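Keeping a small UPS alive at home

A battery backup asks for very little, which explains why most of them die in a cupboard behind the vacuum cleaner. A few habits will get you more years out of yours.

Add up the load before you plug things in. My router, modem and desk lamp draw 43 watts together, and the old Bilance unit carries them through most outages without complaint. The laser printer goes in the wall. A laser printer warming up will ask for more than the rest of the desk put together, and the UPS will tell you so at length.

Leave air on every side. Mine spent a summer wedged between two boxes of tax papers and came out smelling like a toaster.

Run a test every November, before the ice storms. Save your work, pull the plug, watch the clock. Under 7 minutes on a light load and I start shopping for a battery.

Replacement batteries: match the voltage, the size and the terminals. Stendura sells one that fits most small units – measure anyway. Unplug everything first and take your ring off. Old ones go to the recycling counter, never in the trash. 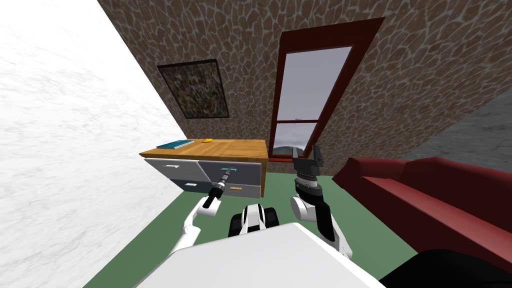 Page last changed: November, 3rd revision

If the beeping starts at 3 a.m., hold the mute button. On some models the mute button is also the off button. Read the manual in daylight.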